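10/5/18

I went back to the print room at the Gasport museum to look at the mezzotints again, and I have changed my mind about the hang but not about the prints.

The room holds 32 sheets, all from the Campbell bequest, in two rows on the long wall. The upper row is too high. A mezzotint gets its darks from a plate that has been roughened all over with a toothed rocker, and its lights from scraping and burnishing that texture back down. Good impressions have a black that looks like cloth. To see it you need to be within a foot or two of the paper, at eye level, with light coming in from the side. From below, through glass, you mostly see the ceiling fixtures.

The wear on the plates is the second problem. The burr that holds the ink breaks down quickly under the press, and dealers used to say a plate was finished after 200 good pulls. Later impressions go gray in the shadows, and faces flatten out. The labels give a title, a date and an accession number, but they say nothing about the state or the quality of the impression. Number 553, the harbor at night, is clearly a late pull. The sky has lost its middle tones and the rigging sits on top of it like a pen drawing. Next to it is an early impression of a much duller subject, a man at a desk, and it is the better object by a wide margin. A visitor reading only the labels would have no way to learn why.

The Brestgate show last November handled this better. They put two impressions from one plate in a single case, early and late, and left the lamp low. It took up half a wall and explained more than the catalog did.

I have less to say about the modern end of the room. The Hevari portfolio is printed on a smooth, bright paper that does the process no favors. The rocking is even, almost too even, and every plate was worked to the same depth of black, so the set reads as one long gray-to-black scale with subjects attached. The third sheet, a stairwell, is the exception. Whoever scraped it left the upper landing rough, and the light seems to come through dust.

Admission is still free after 4, and the lower row is worth 20 minutes on its own. Bring a magnifier if you have one. The attendant did not object to mine.
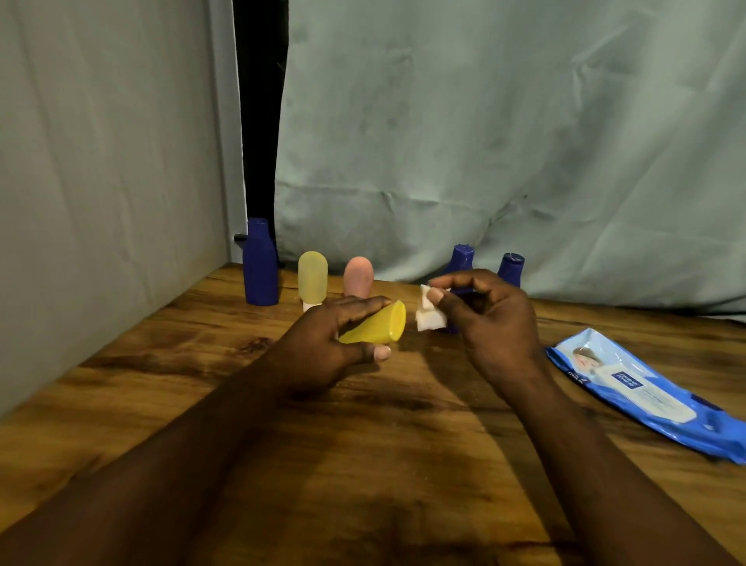 I plan to go back once more before the sheets are rotated out, mainly to compare the man at the desk with the reproduction in the old catalog, where the left side of the coat prints as solid black.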